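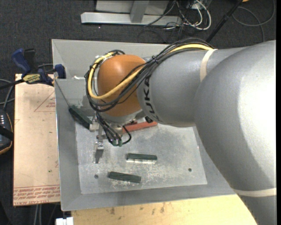

Two-finger gripper over the tray, green test blocks and an orange-red one.

Support > Brevidel Tray Picking Kit > FAQ

Brevidel tray kit – common questions

Quick answers to what comes in by email. Last tidied up in January, bits added since. If it's not on here, write to us.

What do I get in the box?

Gripper with two metal fingers, adapter flange, tray, base plate for the tray, cable set, and a bag of test blocks. Software comes as a download, not on a stick any more. Spare finger pair is included in the full kit, not in the starter kit.

Do you sell the robot arm too?

No. You bring the arm. We can tell you whether yours fits, but we don't sell, lease or service arms. For anything wrong with the arm itself go to whoever you bought it from.

Which arms does it work with?

Send us make, model, year and controller version. We check the flange pattern and the I/O and get back to you. There's a list of arms we've already set up ourselves, ask for it by email – it changes too often to keep on this page. Photo of the type plate helps a lot. Photo of the whole machine from across the shop floor doesn't.

How heavy a part can it lift?

Depends on the fingers and the shape of the part. The kit is meant for small stuff, block shaped or close to it. If you need two hands to pick it up, wrong kit. Send a sample.

What does the software do exactly?

Looks at the tray, picks a part, works out an approach, sends the move to your controller. If the grip fails it tries again, then moves on to a different part. You set the number of retries. You can also have it stop and beep. Most people turn off the beep by the second day.

Do I have to teach every position?

No. You teach the four corners of the tray, a safe height and a drop point. That's it. If the tray moves you do the corners again.

How long is setup?

Neville Inskip did the last one at Kendside in 43 minutes, arm already bolted down and powered, and he has done a lot of these. First timers should plan a full day. Plan two if your network people need to approve things.

Parts end up against the side wall of the tray. Is that a problem?

Comes up every week. The walls slope outward so the fingers can get in next to them, but a part standing or leaning on the slope is harder than one lying flat. Turn on "wall picks" under Advanced. It's off by default and slower when on. If it still won't take them, set a nudge move first, then pick. Corners are the worst, we're working on corners.

Two parts lying close together, will it grab both?

It can try to. Set the minimum gap to a little more than the finger thickness and it'll leave tight pairs for later, or nudge them apart if you've allowed nudging. Don't set the gap to zero, people do this and then call us.

The base plate is scratched. Do I need a new one?

No. Scratches and scuffs are normal, fingers touch down sometimes. Replace it if it's bent or has a raised edge you can feel with a fingernail. If you see fresh gouges in the same spot every time your safe height is off – redo the height teach.

Can I use my own tray?

Yes if the walls are fixed height and nothing sticks up inside. Run the tray wizard first. Shiny trays are harder than dull ones. Deep trays: max depth is 200 mm with the standard fingers, deeper needs the long fingers (seperate order, longer wait).

What colors of part does it see?

Most. We ship dark test blocks and bright ones so you can check both under your own lights. Dark parts in a dark tray are the tricky case. Clear plastic, no. Mirror finish, mostly no.

How should I route the cables?

Along the outside of the arm, tied at each joint, with enough slack for the wrist to turn fully both ways. Jog the wrist by hand to both limits BEFORE you run anything automatic. Watch the loop at the wrist, it shouldn't touch the tray at the lowest point. Connectors at the gripper push in until they click. Half the "gripper not responding" tickets are a connector that isn't all the way in.

Gripper opens but won't close

Check the connector, see above. Then check the output mapping, open and close may be swapped. Then power cycle the gripper box, wait for it to come up, try again. Still no – send us the log.

Where's the log?

Tools, Export, Full log. Please send the whole zip, not a screenshot of it.

Does it need a safety fence?

Your site, your risk assessment. We can't do that for you and we can't tell you it's fine over the phone. The kit has no safety function of its own. It doesn't replace a fence, a scanner or an e-stop, and nobody should have hands in the tray while it's live.

Can I try before I buy?

Yes. Mail us a box of your parts, we run 1000 picks on our own setup in Drororstead and send you the results, failures included. There's a flat fee, it comes off the price if you order. You can also come and watch. Ask for Leopold Mayrhofer, he books the slots. Mornings are better.

What do you send back after a trial?

Pick rate, retry count, cycle time, and video of every miss. Also a short note from whoever ran it saying if they'd use it for your part. Sometimes the note says no.

How long do I wait for a trial slot?

Varies. Leopold will give you a date, don't ship parts until he has.

What about returns?

Starter kit: 13 days, unused fingers, original box. Full kit: same, but call first, it needs a return number. Boxes without the number sit on a shelf until we work out whose they are. Trial parts come back to you at your cost, or we scrap them if you'd prefer.

Do updates cost extra?

First year is in the price. After that there's a yearly fee, or stay on the version you have, it keeps working. Back up your tray settings before updating. The updater is suposed to keep them and usually does.

Is there training?

Half a day, at our place or over video. Your own place is possible, travel is extra. Most people do fine with the setup guide plus one call.

I bought mine through Moser, who do I call?

Moser for invoice and delivery questions, us for everything technical. Have the serial ready, it's on the gripper box, not on the fingers.

Contact: Brevidel support, Drororstead | © Brevidel, all rights reserved | Back to top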